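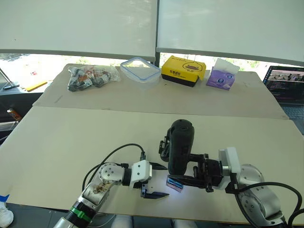 So I finally made it to the Arard open day in April and figured I'd report back, seeing as a few of you asked whether it's worth the drive. Short version, yes, but get there early! They let us in through the loading dock in groups and the two-arm table was the second stop. I got there right when the right arm had the black cylinder thing standing up in its gripper and the left one was just sitting open, and I ended up staying for two full turns of the demo while my group wandered off without me. What I liked was the stuff they had it working near. Tissue boxes (one with a duck-looking face on it), a clear food container with a blue rim, a crinkly plastic bag. Regular kitchen counter junk, the kind of thing I'd want one of these to deal with at my place.
Anybody else go? I want to hear about the afternoon because I had to leave at 2.
posted by gearlash_mo

gearlash_mo, I was in the 3 pm group. Same table. I'll be the grump here and say I was underwhelmed. It's slow. My kid asked if it was broken. I went to the Hondell demo last year and those guys were moving parts so fast you couldn't follow it.
posted by PalletJack80

Hondell was picking the same metal bracket out of the same tray all day long though? Not really the same job. Try handing that setup a crinkly see-through bag and let me know how it goes lol. Clear plastic is miserable for cameras. We run a Visix system at work on bottled stuff and I spend half my life fiddling with the lights.
posted by tinybearings

Fair on the bag. I never saw it touch the bag, for the record. Did anyone?
posted by PalletJack80

Nope, not while I was standing there. I asked the guy running the table (Tadhg Egan, super patient, answered every dumb question I had) and he said the clear stuff is on the list but it still gives them trouble. I appreciated that he just came out and said it. He also told me they'd slowed everything way down for visitors, so there's your speed thing, PJ.
posted by gearlash_mo

They always say that about the speed.
posted by PalletJack80

Ha, ok, I'll give you that one
posted by gearlash_mo

Question from someone who couldn't go. How are the cables run on those? Inside the arm or outside? I'm putting together a little two-arm bench in my garage and the wiring is driving me nuts. I keep snagging the left one every time it folds back.
posted by wang_fan_dan

Outside, at least up by the wrist. There's a black one that loops over the left arm and plugs in at the top of the white wrist part, with a fair bit of slack. The right one has thick cables curving down off it too. I was kind of surprised, I expected it all to be tucked away.
posted by gearlash_mo

External is easier to swap when one dies. I'd do it that way in a garage for sure. Leave more slack than you think and go through the full reach by hand before you power it up.
posted by tinybearings

Disagree, I'd sleeve it and tie it down at every joint. Loose loops catch on everything, which sounds like Dan's exact problem.
posted by PalletJack80

Tie it at every joint and you'll be buying new cable by Christmas. Ask me how I know.
posted by tinybearings

I'll try the slack first, sleeve is in the cart just in case. Thanks all. Was there a sign-up for the next open day or do you just show up?
posted by wang_fan_dan

There was a sheet by the door. They cap it at 80 people, so email them before you drive out. Parking is around back by the dock.
posted by gearlash_mo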